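# Urklow W-8 하천 수위 경보기

Urklow W-8은 소하천, 농수로, 지하차도 입구처럼 물이 빨리 불어나는 곳에 다는 수위 측정 및 경보 장비입니다. 초음파 센서로 수면까지의 거리를 재고, 설정한 높이를 넘으면 등록된 번호로 문자를 보내면서 현장 사이렌을 울립니다. 제조사는 Wisolora이며, 국내에는 본체와 태양광 패널이 한 세트로 들어옵니다.

## 어디에 쓰는가

광역 예보는 시군 단위로 나오기 때문에 마을 앞 하천 하나가 언제 넘칠지까지는 알려주지 않습니다. W-8은 그 지점의 수위만 봅니다. 상류 다리 밑에 한 대, 마을 입구에 한 대를 두고 두 지점의 차이를 함께 보는 구성이 가장 많이 나갑니다. 한 대만 설치할 경우에는 상류 쪽을 권합니다.

저수지 여수로나 배수펌프장 유입부에도 설치할 수 있습니다. 다만 거품이 많이 생기는 낙차공 바로 아래는 측정값이 흔들리므로 피해 주십시오. 바닷물이 드나드는 하구에는 부식 방지 브래킷을 따로 주문해야 합니다.

## 주요 사양

| 항목 | 내용 |
|---|---|
| 측정 방식 | 초음파, 비접촉 |
| 측정 범위 | 센서 면에서 최대 10 m |
| 측정 주기 | 평상시 11분, 경계 단계 이상 1분 |
| 경보 단계 | 관심 / 경계 / 대피 |
| 통신 | LTE, 통신 두절 시 내부 저장 |
| 전원 | 태양광 + 내장 배터리 |
| 무일조 작동 | 8일 |
| 본체 무게 | 브래킷 제외 4.3 kg |

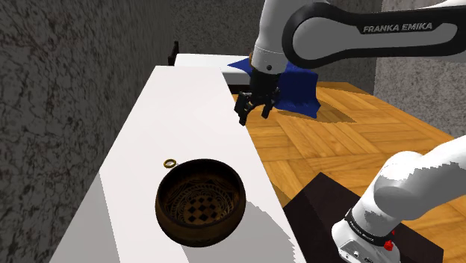
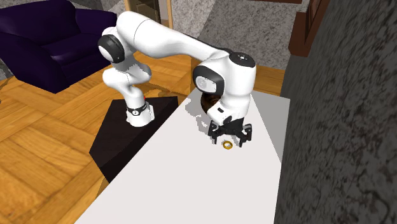
## 경보 단계 설정

출고 상태에서는 세 단계의 기준 높이가 비어 있습니다. 설치 당일 제방 높이와 평상시 수위를 재서 직접 입력합니다. 값을 넣지 않으면 수위는 기록되지만 경보는 나가지 않습니다.

- **관심**: 담당자에게만 문자 발송
- **경계**: 등록된 전체 번호로 문자 발송, 측정 주기 단축
- **대피**: 문자 발송과 동시에 사이렌 작동

사이렌은 대피 단계에서만 울립니다. 수동으로 끄려면 본체 하단 덮개를 열고 적색 버튼을 3초간 누르십시오. 원격 정지는 관리자 계정에서만 됩니다. 수위가 기준 아래로 내려가도 경보 해제 문자는 자동으로 나가지 않으며, 담당자가 현장을 확인한 뒤 직접 보내야 합니다.

수위 상승 속도를 기준으로 한 경보도 켤 수 있습니다. 산지 하천에서는 절대 수위보다 이쪽이 먼저 반응하는 경우가 많습니다. 펌웨어를 받은 뒤 설정 메뉴의 '상승률' 항목에서 켭니다. 12월 이전에 출고된 제품은 업데이트가 필요합니다.

## 설치

교량 난간이나 별도 지주에 고정합니다. 지주는 Ackroyd 규격과 Hallard 규격을 모두 지원하고, 두 규격의 클램프가 상자에 같이 들어 있습니다. 센서 면은 수면과 수평이어야 하고, 교각이나 수초에서 옆으로 1 m 이상 떨어뜨려야 합니다. 패널은 남향으로 답니다.

설치가 끝나면 시험 문자를 꼭 보내 보십시오. 등록 가능한 번호는 43개까지입니다. 그보다 많은 주민에게 알려야 한다면 마을 방송 장비와 접점 출력으로 연결하는 방법이 있습니다. 배선도는 설명서 뒤쪽에 있습니다.

## 구성품

- W-8 본체
- 태양광 패널과 케이블(5 m)
- 사이렌
- 지주용 클램프 2종
- 설명서(한국어, 영어)

지주, 유심, 부식 방지 브래킷은 별매입니다. 유심은 쓰시던 통신사 것을 넣어도 됩니다.

## 점검과 보증

센서 면에 거미줄이나 흙이 붙으면 실제보다 수위가 높게 나옵니다. 우기 전에 한 번, 우기 중에는 매달 마른 천으로 닦아 주십시오. 세제는 쓰지 않습니다. 배터리는 소모품이며 교체는 대리점에서 합니다.

보증 기간은 구입 후 2년입니다. 낙뢰와 부유물 충돌로 인한 파손은 보증에서 빠집니다. 침수된 본체는 전원을 다시 넣지 말고 그대로 보내 주십시오. 저장된 수위 기록은 대부분 복구할 수 있습니다.

기술 문의는 Gergely Vida, 견적과 관공서 납품 문의는 Réka Csonka가 받습니다. 견적을 요청할 때 설치 지점의 하천 폭과 다리 높이를 적어 주시면 답변이 빨라집니다.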